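Against the decluttering gospel

By Shahab Heydari

My sister-in-law has got rid of her second potato peeler. She told me this over lunch in the way other people announce a promotion. She'd been on a course, fifteen pounds for a Saturday morning in the hall at Callirwood, and had come away with a workbook and a look in her eye. By the time we'd cleared the plates she was asking what I kept in the cupboard under my stairs.

I keep things in it. I don't see why more should need saying, but apparently it does, as the literature on the subject is now enormous and most of it is cross with me.

The claim, as I understand it, is that owning fewer objects makes a person calmer, kinder and better at sleeping. I have looked for the evidence and found a great many people who feel nice after a tidy. So do I. I also feel nice after a bath, and I haven't concluded that I should live in one. One survey that did the rounds last year asked 1,259 people whether clutter made them anxious. It had been paid for by a firm that rents out storage units, and I'd have liked that mentioned somewhere above the last paragraph.

Then there's the question of who can afford it. Throwing away a spare kettle is easy when you can buy another on the day the first one dies. My neighbour Blagoje Papadopoulos keeps four bicycle pumps, none of them much good, and between them they have kept half our street on the road for years. He grew up in a house where you didn't throw out a bent nail. The workbook has a page for people like him. It calls this a "scarcity mindset" and suggests he write the pumps a thank-you letter.
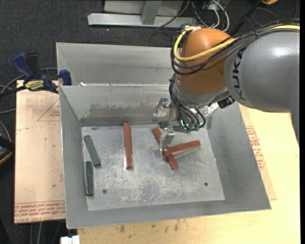
I did try, in May. I want that on record, because the reply to any complaint of this sort is that the person complaining hasn't done it properly. I emptied two drawers on to the bed and held each thing and waited to feel something. Mostly I felt that I was holding a bulldog clip. I took a bag to the charity shop, where Firouzeh Bakhtiari, who runs the back room, went through it with me standing there and handed most of it back. They get more than they can sell, she told me, and January is the worst month, when everyone has had a new start and the shop has to pay to have it carted off.

That part never makes it into the books. The rubbish leaves the house and the chapter ends. Somebody still has to deal with the fondue set. It seems to me a funny sort of virtue that depends on a van.

I'll grant the other side something. There are homes where the piles have got the better of the people, and for them help is a kindness, though I doubt a workbook is the help they need. And yes, I couldn't find my passport last spring. It was in the cupboard under the stairs, inside a wok.

But most of us aren't in that kind of trouble -- we have a bit too much stuff and not quite enough shelves, and we've been persuaded that this is a flaw in our character. My sister-in-law rang on Sunday. She had people coming and wanted to know if I had a spare potato peeler. I've got three, and she can have the one with the red handle if she comes and fetches it.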